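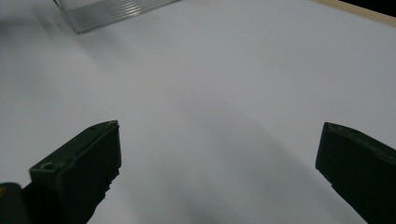

Ackermann once put it to us in a project review that a learning system is only as good as the dullest hour of its recordings, and asked how many of ours we would be willing to watch from start to finish. We now watch all of them.

About Grinero

Grinero records manipulation examples for companies that train robot control policies. We started in March with one table and a single contract from Gunden. The workshop is in Ulley.

How we record

Operators work with hand-held grippers, each fitted with a camera. No robot is needed at this stage. An operator performs one task per recording – open, approach, grasp, place, release – and resets the table before the next. Start positions are drawn from a list of 400 layouts, so that objects do not drift toward the spots an operator finds convenient. White work surfaces and clear plastic containers are part of the regular setup. Transparent objects are recorded under overhead light only.

What we deliver

The current Gunden set holds 2,154 recordings, of which 1,082 involve transparent containers. Each one is checked for dropped video, finger position and a correct end state. Failed grasps are kept and labeled as failures. Clients receive the video, the gripper width over time and the layout number.

Work with us

New operators train for 5 days before their recordings count toward a delivery. Requests for sample data go through the contact form – please state the task and the gripper type.

Page last updated 4 August 2018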